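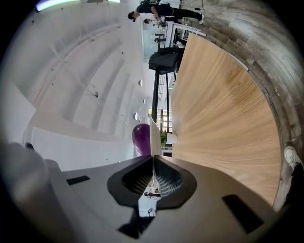 Lovely news from the Trendel reading room — we've got the go-ahead for our second local history swap day, and it's happening in October! Last time I came home with a bag of old parish magazines and a very sore arm, so bring a trolley if you have one. Muthu Kartha is sorting out the tables and Grímur Fogh has promised a session on mending torn pages (he filled the room last year, so get in early).

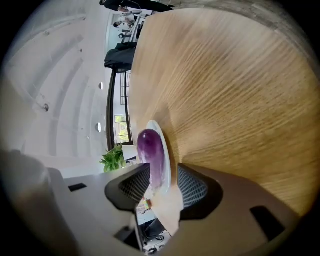
Doors open at 10 in the morning and there are 6 talks through the day, plus almost 500 spare books looking for new homes. Places for the mending session are limited to 30. Put your name on the sheet at the Hamier branch desk, or ring them and they'll add you. Lunch is bring and share again, and I'm making soup.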